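About Pramwood Knitwear Care

Repair, cleaning and storage of wool and fine knit garments, Burkside

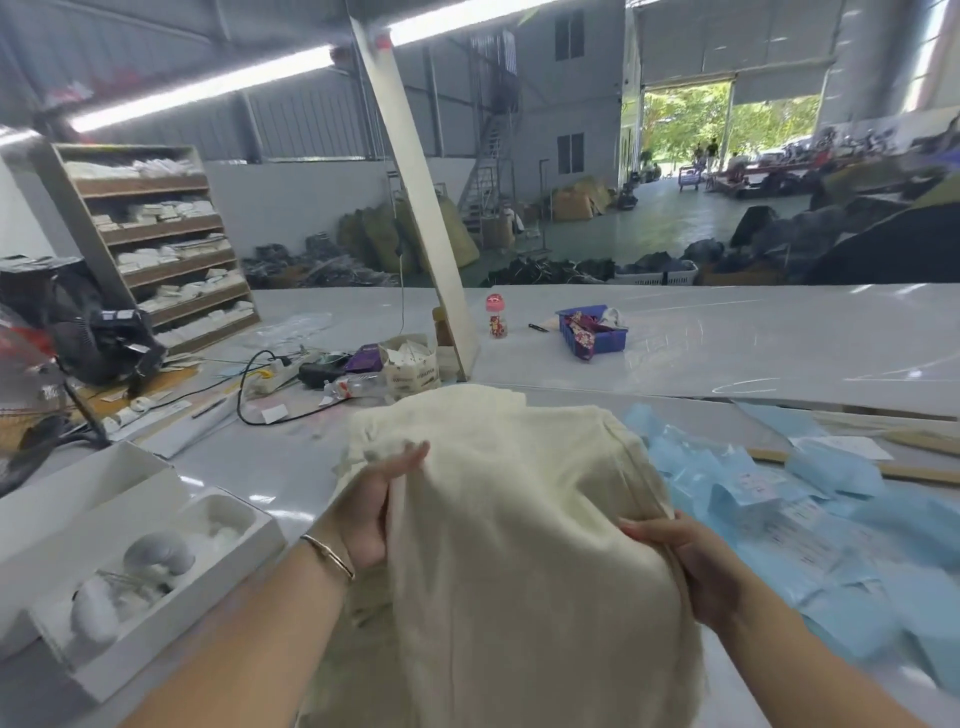
A cream knit held up at the worktable, with packaging bags alongside.

Pramwood is a textile care workshop. We clean, mend, reblock and store knitted garments for households, retailers and small labels. The business was set up by Eylül Karakaya, a knitwear technician, and is still run by her from the original premises at the Burkside end of Srour Lane.

Scope of work

We accept garments in wool, merino, alpaca, mohair, cashmere, cotton and most blends. We do not accept leather, fur, bonded fabrics or anything with a heat-applied print. Hand-knitted items are accepted on the same terms as machine-knitted ones, but a yarn label should be supplied where it still exists.

Cleaning is by immersion in a pH-neutral wool wash, with water temperature held below 30 degrees for animal fibres. Garments are measured before and after at the chest, body length and sleeve. Drying is flat, on mesh. We do not tumble dry any knit, including those labelled as suitable for it.

Mending

Three methods are offered: Swiss darning for thinned areas, grafting for open stitches, and re-knitting of cuffs, welts and neckbands. Colour matching is done in daylight against our yarn library, which currently holds 900 shades. Exact matches on faded garments are not always possible and we will send a sample before starting if the difference is noticeable. Moth damage is treated by freezing for 5 days before any repair is attempted.

Linked seams are re-linked by hand. Overlocked seams are re-sewn on the original line unless the fabric has frayed past the allowance.

Storage

Seasonal storage runs from October to April. The room is kept at 50 per cent relative humidity and each garment is folded, never hung. Capacity is 112 household lots. Lots are labelled at intake and may be withdrawn early on two working days' notice.

Trade customers

Returns processing for knitwear retailers is handled under the Kedik service, named after the label that first asked for it. Kedik covers inspection, de-pilling, minor repair and repacking to the retailer's specification. The minimum consignment is 85 pieces.

Intake counter hours are 8.30 am to 4 pm. Parking is at the rear.

Shares: 14 | Comments: 2

Related pages
Fibre guide: wool, alpaca and mohair
How to measure a jumper before washing
Kedik trade terms
Storage price list

Contact us | © Pramwood Knitwear Care | Back to top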